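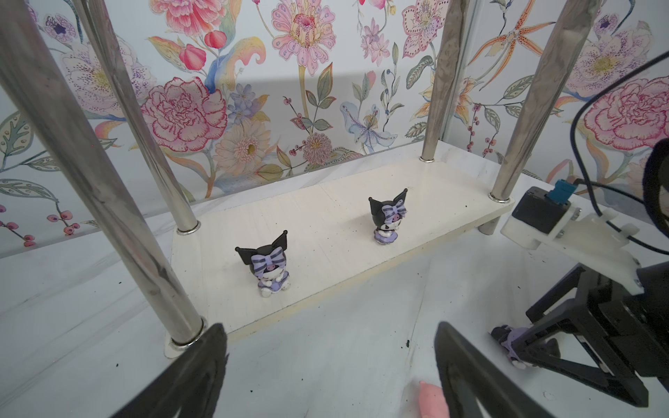

Floral wallpaper is a wall covering printed with flowers, leaves and stems. It is sold in rolls or as panels, and is used on a whole room or on one section of wall. A floral panel often serves as the backdrop to a display shelf, as with the raised white one holding two small Kuromi figurines. Large prints are usually hung first at eye level.
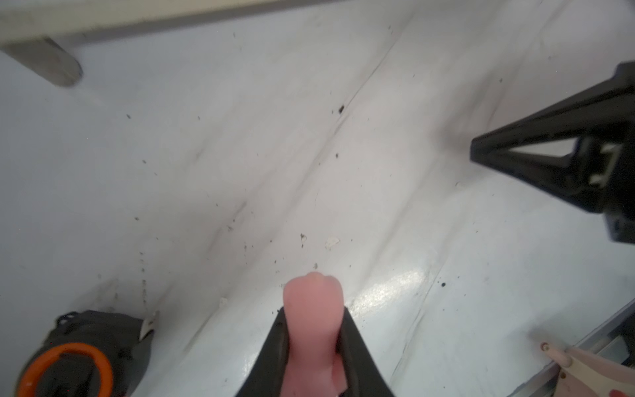 Paste needs 15 minutes to soak in – 9 for thin paper. The Fulport mill printed 300 patterns before it was sold to Pillay.

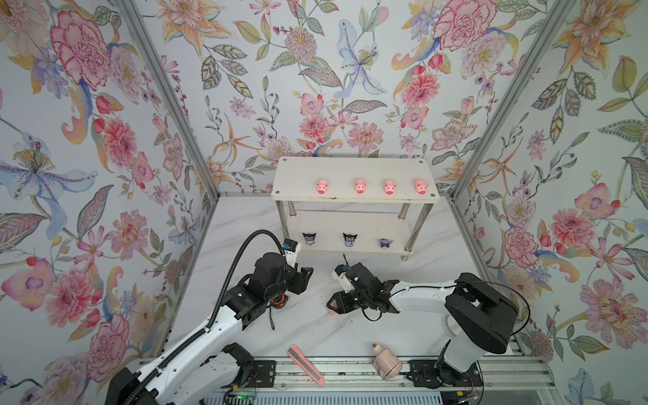
A reader in Nullau writes that the mill's last order shipped in March, after the sale.

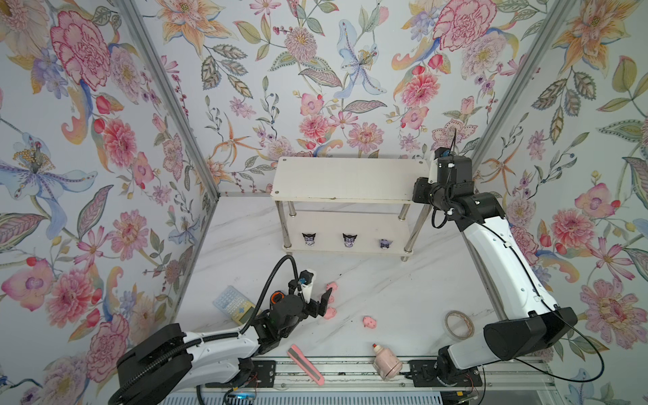 Pillay kept 90 of the patterns in print, most of them lilies and peonies.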